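Virnell Cap and Clip Assortment — my thoughts after a winter of using it

I put off writing this one up for ages, mainly because I wasn't sure anyone would want to read a review of bottle caps and clips. But three of you wrote in asking what I use for the sorting games at our kitchen table, so pour yourself something warm and settle in.

The set came from Dridden, the little craft and school supply shop on Ross Street, and I paid $13 for it in January. It's sold as a grab bag of odds and ends for crafts and counting games, and you add whatever you have in the pantry (for us that means hazelnuts, always hazelnuts). I tip a few things into a shallow cardboard tray, put it out on the pink snowflake tablecloth, which stays on well past winter at our house, and away we go. 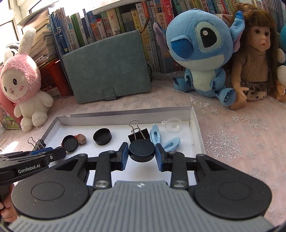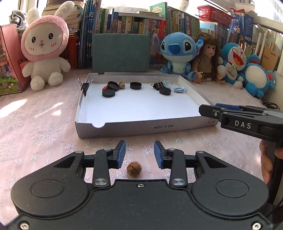 The round black caps are the best thing in the bag. They have a nice flat top, so they stack if you're patient, and turned over they make a perfect little cup for a hazelnut or a bead. My grandson will spend a whole rainy afternoon hiding things under them and making me guess, and he's a terrible cheat about it, bless him! They wash up beautifully in a bowl of soapy water too.

I'm also fond of the black binder clips with the silver wire handles. They're good and strong — maybe a little too strong for small fingers, so I open those ones myself — and they hold a paper scorecard on the side of the tray without slipping. After the games are put away I borrow them for recipes and the electric bill, and I've had to go looking for them more than once.

The light blue plastic clips are where I'd take something off. I like the color, and they're much easier to squeeze, but the spring on one of mine went soft after a few weeks and now it won't hold anything thicker than a postcard. Dridden offered to swap it when I mentioned it at the counter, which was kind of them, and I still haven't remembered to take it in.

Vlasta Michalík wrote to me after my last post to say she'd had the same trouble with the plastic ones and now buys the Stomesum clips separately, 26 to a box. She finds the Virnell caps a touch slippery on a bare table and wouldn't use them without a cloth underneath. I hadn't noticed that, but then I've never played without the cloth, so she may well be right.

Would I buy it again? Yes, for the caps and the binder clips alone. I'd just keep a few spare plastic clips in the drawer, and a bowl of nuts within reach for whoever is keeping score.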